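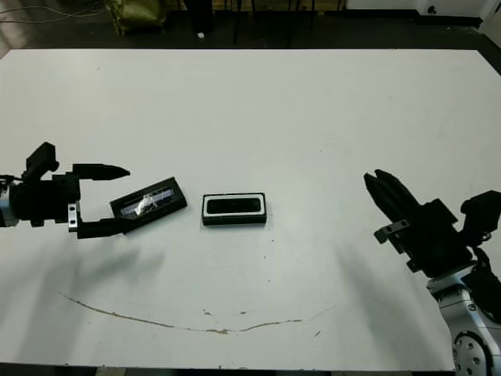
Quick one tonight, the Plurkach branch finally runs end to end and I want the notes down before I forget them.

Short version. Two arms, one planner process, a little black case to move. The old setup gave each arm its own planner and a lock on the middle of the table. Left takes lock, right waits. Safe, slow, boring. Also deadlocks if a grasp times out while holding the lock - found that one on Tuesday, twice.

So now it's one joint plan over both arms, Dedgate doing collision checks on the whole path before anything gets sent. Control tick is 8 ms and the planner lives outside of it, no exceptions. I had a replan call sneaking into the loop through a callback. Took me 154 log files to see it. Gone now.

Perception is still the weak bit. The top of the case is shiny, so depth comes back with a hole right where I want a grasp point. Fix for now: ignore depth on the top face, fit a box to the outline, and take the height from the table plane plus known case size. Ugly. Works on my 40 saved frames though, which is more than I could say for the last version.

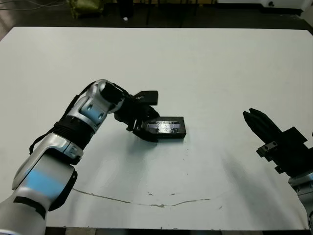

Posted by Kamarul Entili in Cernholm notes, March

Left arm has the case by one end, right arm stays open off to the side. That's the handoff pose I keep going on about. The right target gets computed from where the left gripper says the case is, not from the camera, and teh camera only gets a veto. If the two disagree by too much we stop and both arms hold.

Things still broken:
Veto threshold is a magic number in a config file. Sorry.
Long scratch line on the table sometimes gets fitted as an edge. Masked it by hand, need somthing better.
Sethi replay viewer drops the right arm's joint states if the log starts late.

Next up is timeouts. Right now a failed grasp just retries forever, I'd like a proper recovery state and a log line a human can read. Then the viewer bug - if anybody has patched that already please mail me the diff.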